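February, late evening
by Jhair Rengifo

Quick one, tea's going cold. Been swapping fingers on the Franka in the sim all evening — the Bhatia soft pads against the plain black two-finger gripper. Same table, same three things on it: the phone, the corn, the purple veg (onion? turnip? the asset list just says veg_03).

Bhatia pads first. 10 tries on the round one, 7 held. Not bad. But they squash a lot and the contact solver gets jittery, had to drop the timestep and then everything crawls. Cernton controller didn't like that at all.

Plain fingers next, default force. 8 held. Hm. Wasn't expecting that, I'd more or less talked myself into buying the pads. The two misses were both me — approach too low, wrist came in crooked.

Phone is still a pain for both. Too flat. Corn I haven't realy started on.

Plain fingers closed on the purple one, phone and corn waiting thier turn:

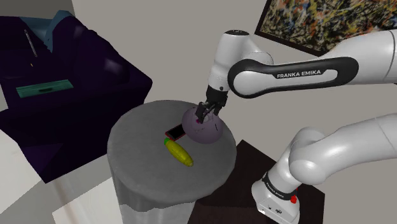
Next up

Corn, lengthways and across. Then the Buselo wrist camera if the driver builds.

Contact: jhair at the Primville address | © Jhair Rengifo | Back to top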